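Can a robot arm do small parts sorting yet, or am I wasting my time?

Asked in Shop Floor & Bench > Automation
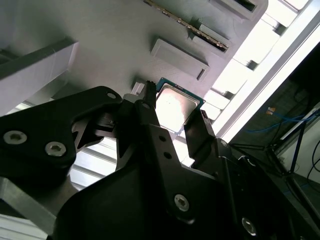

So we're a small refurb shop, pull CPUs and memory out of old desktops, test, sort, box. 215 boards on a slow week. All by hand right now. My boss read something and now wants to know if an arm with a two finger gripper can take over the boring part, chip out of a holder and into a tray, all day long.

We got two quotes. Kotance wants to lease us an arm plus fixture, Kombo sells one outright but you do the setup yourself. Neither one would give me a straight answer on bent pins or dropped chips. Sales guy kept saying "depends on your process".

What I need to know
- can it do bare processors without wrecking the underside
- does it need a special holder for every chip size
- who here is running one with no one standing next to it??

Not looking to lay anybody off, we're two people short since May.

3 answers

Beatrice Bakilana
Short version, yes for one part in one spot, no for a bin of mixed junk.

I ran a cell like this at my last job. Same chip, same holder, same tray, it was fine. We logged a batch of 678 picks and 677 went in the tray. The other one was on the floor under the bench, found it with my shoe. So the picking is ok. What ate our time was everything else - loading the holders, wiping old paste off, swapping fingers when the parts changed.

On the pins. Grip by the edges only, and go easy on the force. If your chips have pins on the bottom make the tray deep enough that nothing rests on them. The flat pad kind is way more forgiving. Also check for leftover paste on the sides, a greasy chip will slip and then twist.

Holders, yes, plan on one per size. We printed ours. First few were garbage, too tight, chip went in crooked and the fingers closed on a corner. Open up the pocket a little and put a slope on the lip so it slides in.

Nobody standing there? No. I could walk off and do testing at the next bench but had to stay in earshot. Ask Kotance to run YOUR parts, in a box you mail them, before signing anything. If they wont, thats your answer.

Pello
Waste of money imo. My kid could sort those for pizza. They can't even make one that folds a towel right, I had a Trumamby floor thing that was supposed to pick up socks and it just pushed them under the couch. Wait five years.

reply from original poster: ok but socks arent chips, a sock is a different shape every time

Pello: fair. still wait tho

(no name)
Did the lease thing with a different outfit so can't speak to either of those two. Couple things to add to what Beatrice said.

Time it against a person before you decide. Our guy did a tray in 33 seconds, arm was slower than that the whole time we had it. Only made sense because it kept going thru lunch and after we locked up - but then if it jammed at 6 pm you got nothing until morning, so don't count on a full night.

Static. Ask what the finger tips are made of and get the whole setup grounded. Ours came with plain plastic pads and we had to chase them for better ones.

Memory sticks are a separate problem. Pulling one out of a slot is harder than picking a chip, you have to get the clips open first and we never got that reliable. Keep a human on it.

And budget for the lights. We had a window on one side and the camera went dumb every afternoon when the sun hit the metal lids. Cardboard over the window fixed most of it.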